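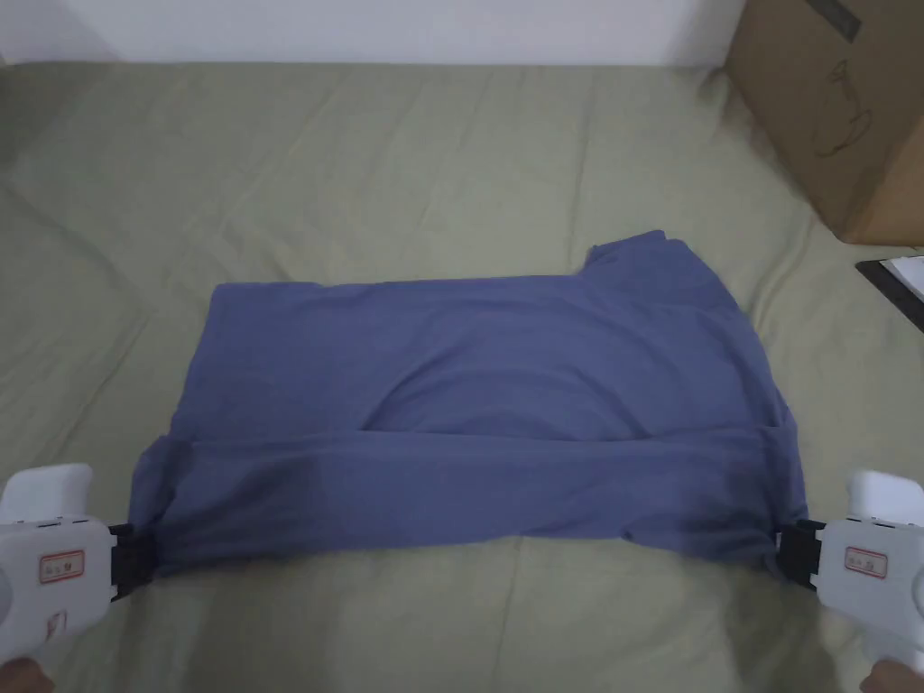

Praststead Laundry Set: README

What's in this folder

Recordings of people folding clothes with hand-held grippers, for anyone trying to get a robot to do the same. There are 300 episodes. All of them are laundry. If you were hoping for dishes, see "Later" near the bottom and lower your hopes.

The person does the folding, but only through two pairs of jaws, so whatever they manage is at least possible for a machine with the same jaws. How likely it is for that machine is a separate matter, covered under "Results so far," a short section.

Why laundry

Because every talk on home robots ends with someone in the audience asking when it will fold the laundry, and we got tired of laughing politely. A shirt has no fixed shape. Put it down twice and you have two different problems. A factory arm can set the same bolt in the same hole until the building falls down around it, but hand it a T-shirt and it has opinions about where the sleeves are, most of them wrong.

Beds are worse than tables. The sheet has folds of its own, it gives when you press on it, and a policy that has only ever seen a bare tabletop will happily try to pick up the bedding. We record on beds anyway. That is where people fold things.

Contents

episodes/ one folder per episode, numbered from 001
episodes/NNN/head/ video from the head camera
episodes/NNN/left/ and right/ jaw opening and gripper pose
labels.csv garment type, surface, outcome, notes
splits/ train and held-out lists
tools/ a viewer and a script that checks timestamps
CHANGES.txt

Garment types are tshirt, longsleeve, towel, pants and other. "Other" contains one fitted sheet. It was attempted once and we do not discuss it.

The held-out split is 51 episodes. Please leave it alone until you have something to test. Training on it and then reporting a very good number has been tried, in our own office, by accident, and it was a lovely afternoon while it lasted.

How a T-shirt episode goes

The usual order is spread, fold, square up, set aside. Folders were told to work at whatever pace felt normal and to keep going after a slip. We didn't ask for one approved fold. Some people bring the hem up first, some start with the sides, and one household does a sort of burrito. The fold column in labels.csv records which.

Most of the fiddly work is with both jaws on the hem. Two corners have to come up together, with enough tension to keep the edge straight and not so much that the whole shirt slides toward you. A person does this without thinking. Our baseline does it without thinking too, with less success.

Sleeves bunch. Shoulders ride up. Neither was tidied before recording, and an episode isn't marked as failed for a lumpy shoulder unless the final fold is lumpy as well.

Clutter was left where it was. If your model needs a clean background, it isn't ready for a bedroom.

Outcome labels

good: you would put it in a drawer
fair: you would put it in a drawer if nobody else uses the drawer
poor: a heap with edges
abandoned: the folder gave up

Every episode was graded by 2 people. Where they disagreed, the lower grade stands. The towel arguments are preserved in the notes column and may be of interest to historians.

Results so far

Etard is our baseline policy, trained on the train split and run on a two-armed robot. On flat towels it's decent. On T-shirts it reliably finds the hem, usually gets hold of it, and then enters a period of reflection. The longest pause we logged was 9 minutes, after which it let go.

So, can machines do the laundry yet? Towels, slowly, with someone nearby. Shirts, no. Socks haven't been tried.

Known problems

Some episodes start with the garment already partly folded. These are marked late_start in the notes.

The grippers sometimes hide the very corner they're holding. Use the jaw opening signal to work out whether cloth is in there.

Light-colored shirts on light-colored bedding are hard to segment. We have no fix. Dark jaws confuse the cloth mask on black garments too.

Early pose logs drift a little by the end of long episodes. tools/ has a correction script, which helps with most of them.

Getting started

Read labels.csv first, pick five "good" T-shirt episodes and watch them all the way through in the viewer. Then watch five "poor" ones. Run the timestamp check before training anything.

The loader is called Mitell and lives in its own repository. Older versions swap left and right. You'll know.

Later

The Bautista set, kitchen this time, is planned for September. It has plates in it. We have bought extra plates.

Version notes

July 2026: outcome labels regraded, burrito added as a fold type, fitted sheet retained under protest.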